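Tablecloth

A tablecloth is a cloth laid over a table to protect the surface, to decorate it, or both. Most are woven from cotton, linen or polyester, or made of coated fabric that can be wiped down.

Size and drop

The part that hangs below the tabletop is called the drop. To find the length of a cloth, the drop is doubled and added to the length of the table – the width is worked out the same way. Long drops are used at formal meals, while short ones are more common in kitchens and workrooms.

Patterns

Checks and squares are among the most common patterns. Set on the diagonal, a square grid reads as a diamond pattern.
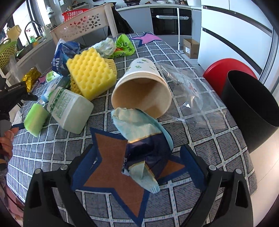 Printed patterns are applied to one face of the cloth, and the back is often paler. In woven checks the color is in the yarn, so both faces look alike. The mill at Randudlow listed 3,174 woven patterns in a catalog compiled by Intan Halim, all but two of them geometric.

Corners

On a rectangular table, a square-cornered cloth hangs lowest at the corners, where the spare fabric falls in folds. Fitted cloths remove these folds with a seam at each corner. Weights or clips may be added outdoors.
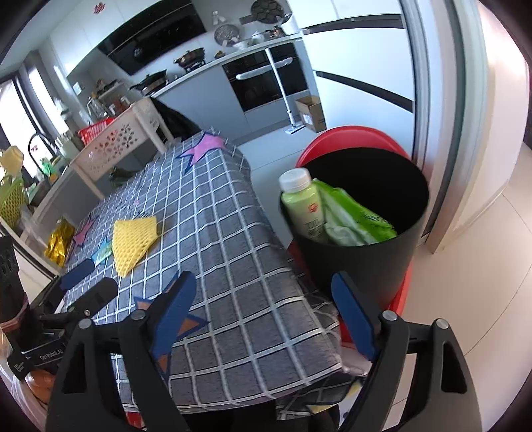 Care

Cotton and linen cloths are machine washed and ironed while damp. Coated cloths are wiped clean and stored rolled – folding can crack the coating.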